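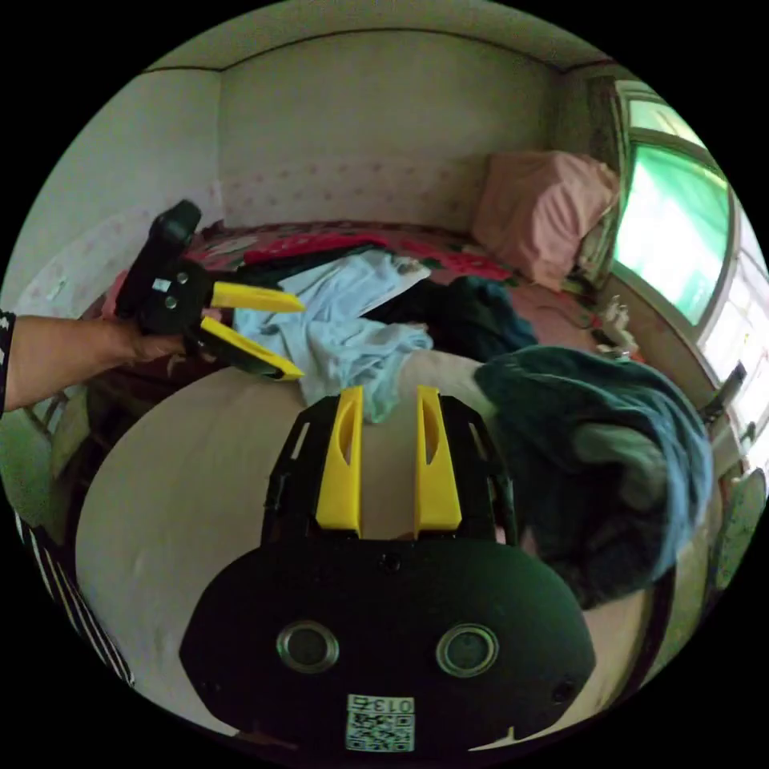
4. Sorting and Hanging Clothes on the Bed

Before you fit the Skestia hanging rail, sort the clothes that will go on it. A bed makes a good work surface.

1. Put everything on the bed in one heap. Empty all pockets.

2. Pull out shirts and T-shirts first. Fold towels and heavy items and stack them at the far side of the bed.

3. Lay one T-shirt flat, front side up, with the neck toward you or to your left.

4. Slide the hanger in through the neck, one end at a time – do not force it, or the collar will stretch. 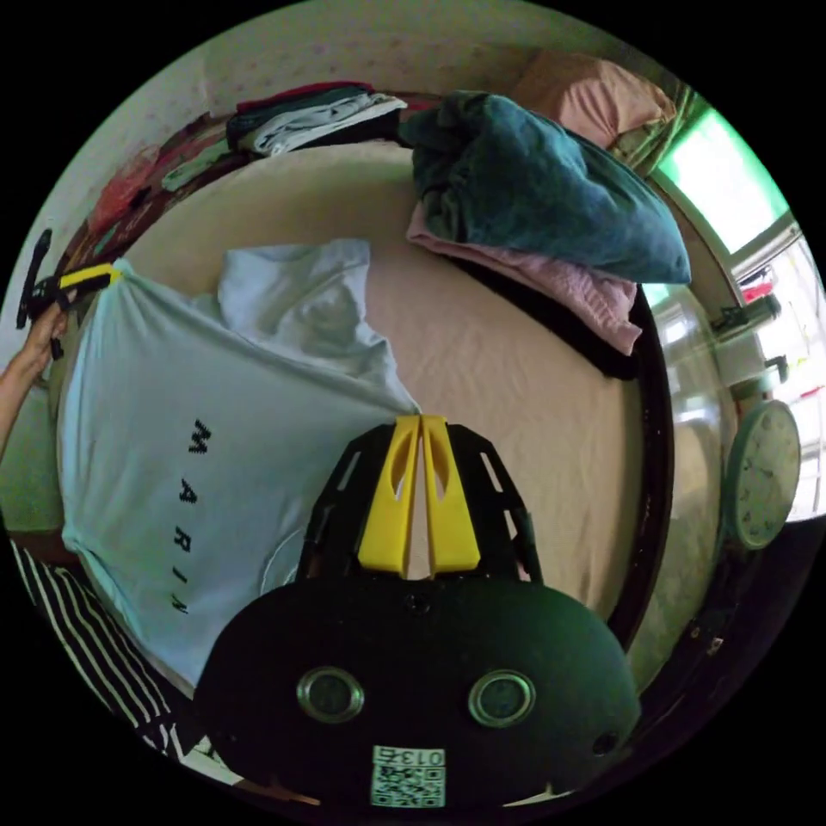

Fig. 4-2. Hanger at the neck of a T-shirt laid on the bed.

5. Straighten the sleeves, then lift the shirt by the hook.

6. Set finished shirts aside until the rail is up (see Section 5).

NOTE: The rail holds up to 14 hangers. Leave a small gap between thick items.

CAUTION: Do not hang damp clothes on the rail. Keep loose clips away from small children.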